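Kivent Wrist View Sample Pack

README, July release

This pack goes with the evaluation licence for Kivent, the simulated kitchen and living room kit from Holtance. It holds rendered frames from the wrist camera of a simulated arm with a two-finger gripper. Buyers have asked to see what the wrist camera gives them before they pay for the full kit, and the pack is meant to answer that.

The pack was put together by Forough Shojaei at Sarantis, who resell Kivent and do the first line of support for it. Questions about the files should go to Sarantis. Questions about the simulator itself should go to Holtance.

What is in the pack

frames/ holds 400 still frames as PNG files
episodes/ holds 20 short episodes, each with its own frames and joint log
scenes/ holds the scene files needed to load the same rooms again
notes.txt lists known faults, newest first

The stills and the episodes do not overlap. All frames are computer-rendered. There are no photographs in the pack and no frames from a real arm.

What the frames look like

The camera is fixed to the wrist, so the gripper sits at the bottom of the view and the room moves behind it. Walls in this release are flat colours with no surface texture. Windows are separate models placed on the wall, and they come in more than one style.
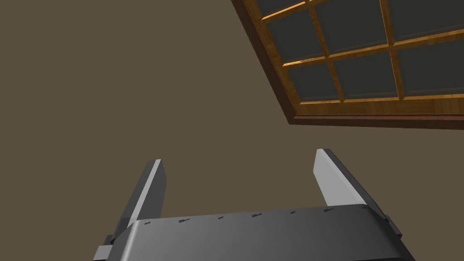 Wrist view, fingers open, with a wooden window and dark panes.

The grain on wooden windows is a texture map. Glass is drawn as a flat colour in the sample scenes and shows nothing outside. If you need views through the glass or reflections, the full kit has a second glass material, but it slows rendering and we have left it switched off here.

A good share of the frames have no object in the gripper and nothing on a worktop in view. We kept these on purpose. An arm that is turning or moving between tasks spends a lot of its time facing a bare wall, and a model trained only on tidy views of the worktop tends to do badly when it meets one. Filter them out with the flag has_target in the index if you don't want them.

Index fields

frame_id: number of the frame within its folder
episode_id: blank for the stills
room: name of the scene file
joint_state: arm joints in radians
gripper_width: distance between the fingers in millimetres
has_target: yes if a task object is in view
split: train or test

The test split has 300 of the rows in the index for the episodes. Please don't train on these if you plan to compare your results with the ones on the Kivent product page.

Wall and window styles

Each scene file has a fixed wall colour and a list of allowed window models. More than one window model can be used in the same room, and this catches people out. A plain wall gives very little to go on, so a policy may start to use the window as a landmark and then lose its way when the style changes. 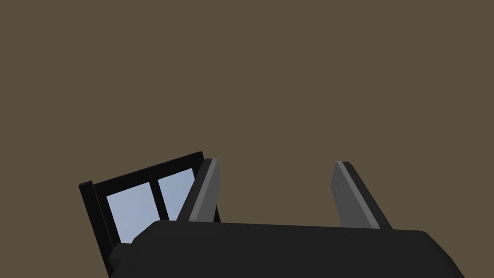

If you want to test for that, load one scene twice, set window_style by hand and replay the same joint log. The arm will follow the same path both times. Leave window_style unset and the loader picks a style from the seed.

Known faults

Tilt. The camera is not levelled. Walls and windows often appear at a steep slant, and this is correct for the joint state logged. Do not rotate the frames before training unless you also change the camera pose.

Shadows. Some window frames throw a dark band on the wall that is thicker than it should be. Holtance have a fix planned.

Missing logs. Episode 13 has frames but no joint log. It will be put right in the next release.

Loading the pack

Kivent reads the folder as it stands. Mostent users need the converter in tools/, which writes a copy and leaves the original files alone. Run it once for the stills and once for the episodes, as it can't do both in one go.

Licence

Evaluation use only. You may show single frames in talks and reports with credit to Holtance. You may not resell the frames or pass on the scene files. Models trained on this pack alone may be kept after the evaluation ends.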